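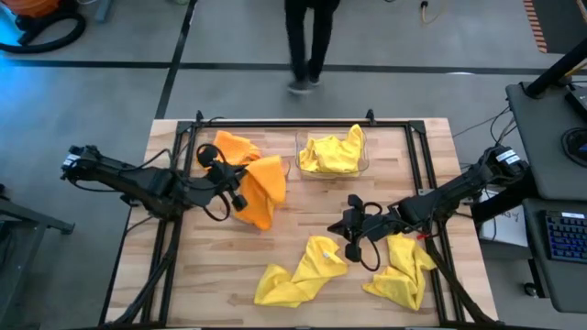
*Two robot arms over a butcher-block tabletop, the left one holding an orange cloth.*

Regula Marti has been keeping the books for small Canadian firms since before any of them had heard of bitcoin. These days around 40 of her clients hold some kind of digital coin on the company's balance sheet, and she spends much of January asking them the same thing: where are the keys, and who else knows?

"People come in wanting to talk about price," she says. "I want to talk about what happens if the one director with the password gets hit by a bus."

Marti is head of client accounts at Drudura, which looks after custody and bookkeeping for businesses that are paid in crypto or hold it as savings. She joined from an ordinary accounting practice and says most of what she does would be familiar to anyone who has looked after a petty cash tin. There is a record of who put money in, a record of who took it out, and a rule that the same person does not do both.

The trouble is that coins often arrive before the rules do. A company accepts a payment, somebody in the office sets up a wallet on their own phone, and it stays there.

"I had a client with a balance worth more than their delivery van, and it was on a phone that belonged to a summer student," she says. "He was a good kid. He'd gone back to school in August and they had to call him whenever they wanted to pay a supplier."

For most of her clients she recommends a wallet that needs two signatures out of three. Two keys stay with people in the business and the third is held somewhere else, by a lawyer or a custodian. No single person can move the money, and losing one key does not lock everyone out.

It is slower, and she doesn't pretend otherwise. Corrado Leone, who runs the equipment importer Funodell, moved to that arrangement last year and complained about it for the first month.

"I'm used to clicking a button," Leone says. "Now I click a button and then I phone my business partner and wait for him to find his glasses. I've come around to it. We had one payment with the wrong address pasted in, and he caught it."

Marti asks new clients to send a small test amount before any large transfer, and to check the address by reading it aloud from a second source. She also wants a written test of the backup once a year. That means restoring the wallet on a spare device from the recovery words and confirming that the balance shows up.

In her last review she went through 177 backup sheets. On 50 of them she found a problem, mostly words out of order or handwriting that could be read two ways.

"The letter *a* and the letter *o*," she says. "I've started asking for block capitals."

She is less worried about which hardware people buy. Clients bring her lists of features and ask her to pick. Her answer is usually to get two of whatever they choose, buy them directly from the maker, and keep them in different buildings.

Exchanges are another matter. Marti accepts that a business needs an account at one to turn coins into dollars, but she wants the balance there kept low. Hatem El Ouafi, who handles payments at the online retailer Mahrous, now sweeps anything left over every Friday.

"We used to leave it all sitting there," El Ouafi says. "Regula asked me if I'd leave a month's takings with a currency booth at the airport. I didn't have a good answer."

As for the price — she won't be drawn. She holds a little herself, bought years ago, and says she looks at it when she does her own taxes.

Her next job is a client whose founder has retired to the coast with the only copy of the recovery words. He has agreed to bring them in person. Marti has booked the boardroom for the afternoon and asked him to bring a pen.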